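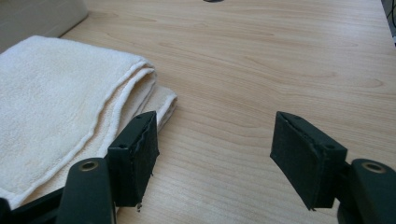
Los dedos del Tedanholm junto a una toalla doblada, en posición abierta.

Pinza manual Tedanholm: prueba comparada con la Ververidis

Por Evdokia Manolakis. Publicado el 28/06/2020

La Tedanholm es una pinza manual de dos dedos con cámara integrada, pensada para grabar demostraciones de manipulación y trasladarlas después a un brazo. La hemos comparado con la Ververidis, que usábamos hasta ahora, en una tarea única: coger una toalla doblada y dejarla dentro de una cubeta de almacenaje. Es una tarea poco vistosa, pero separa bien unas pinzas de otras. El tejido cede, el borde del doblez se desplaza al primer contacto y un cierre mal centrado arrastra la capa superior sin levantar la inferior.

Montaje

El cuerpo llega ensamblado. Quedan por montar el soporte de cámara y los dedos, con una llave allen incluida. Los brazos llevan insertos de color latón en los orificios, detalle que agradecemos: en la Ververidis el tornillo rosca directamente en plástico y la segunda vez que se desmonta ya hay holgura. Los tornillos laterales de las almohadillas quedan accesibles sin soltar el dedo completo. El manual dedica una sola página a la calibración y remite para lo demás al foro de Rernumero, donde la información está dispersa y en parte desactualizada.

Cámara y campo de visión

La cámara ve las dos almohadillas durante todo el recorrido y deja libre una porción amplia de la mesa entre ellas. Para una política visual esto importa más que la resolución nominal. En la Ververidis el dedo derecho sale de cuadro a partir de media apertura y hay que deducir su posición por el codificador.

El color oscuro de los dedos contrasta bien con una superficie de madera clara. Sobre tela negra el resultado es peor y la segmentación automática falla con frecuencia. La exposición automática reacciona con lentitud a los reflejos de la mesa; recomendamos fijarla a mano antes de cada serie.
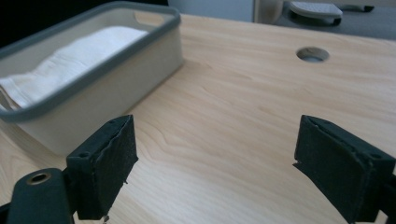
El enfoque es fijo y está ajustado para el espacio de trabajo cercano. Los objetos del fondo pierden nitidez, cosa irrelevante para el agarre, aunque complica la localización visual cuando la superficie de trabajo ofrece poca textura. En esos casos conviene dejar a la vista algún elemento rígido de contorno definido. El borde oscuro de una cubeta clara funciona bien como referencia.

Agarre

Hicimos 200 repeticiones con cada pinza, con la misma operadora y la misma toalla. La Tedanholm falló 12 veces, casi siempre por cierre prematuro sobre la capa de arriba. La Ververidis falló 70. La diferencia se explica en buena medida por las almohadillas, más anchas y blandas en la Tedanholm, y por un gatillo con recorrido suficiente para dosificar el cierre. El de la Ververidis es más corto y se comporta casi como un interruptor.

La entrada en la cubeta es el punto débil de ambas. Los dedos son gruesos y, si la pared queda cerca, hay que inclinar la muñeca para no rozar el borde. Con piezas pequeñas en cubetas estrechas no la recomendaríamos.

Desgaste

El recubrimiento de las almohadillas es lo peor del conjunto. Los cantos se deshilachan, sobre todo en la punta inferior, y acaban soltando fibras. El agarre no se resintió en nuestras series, pero el aspecto del dedo cambia en la imagen, y quien entrene con datos recogidos a lo largo de varias semanas debería tenerlo presente. Prirkside distribuye recambios por pares; el pedido que hicimos tiene entrega prevista para julio.

Precio y valoración

Cuesta 907 euros sin brazo ni software de registro. Es cara frente a la Ververidis, y la documentación no está a la altura. Para textiles y objetos deformables la preferimos sin dudas. Para piezas rígidas medianas la ventaja se reduce y el sobrecoste resulta difícil de justificar.

A favor: visibilidad de ambos dedos, insertos en los brazos, gatillo progresivo.
En contra: almohadillas que se deshilachan, exposición automática lenta, manual escaso.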